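Praren Robotics Club Handbook
Section 9: Setting Up for Shirt Folding

1. Clear the table. Snacks count as objects.
2. Check that both arms are fixed down and that no cable crosses the folding area.
3. Power up the left arm, then the right. Wait for each one to stop twitching.
4. Lay the shirt flat, neckline away from you. Smooth it once. Ironing is considered showing off.

Note: Use the plain club shirts. The Navance tournament rules allow 300 seconds per fold, and you will want most of them. 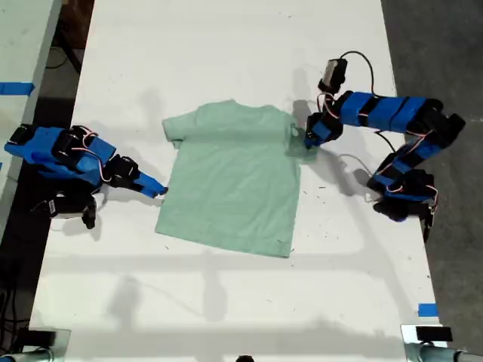

Figure 9-2. Right gripper holding the shoulder, left gripper at the side of the shirt.

5. Close the right gripper on the shoulder first. Take a small pinch — a fistful will drag the whole shirt with it.
6. Bring the left gripper down beside the shirt and save the position.
7. Run the fold at low speed. Log the result, including the embarrassing ones.

Caution: Keep fingers out of the grippers. They can't tell a thumb from a sleeve.

If a servo stops responding, switch off and wait 10 minutes before trying step 3 again.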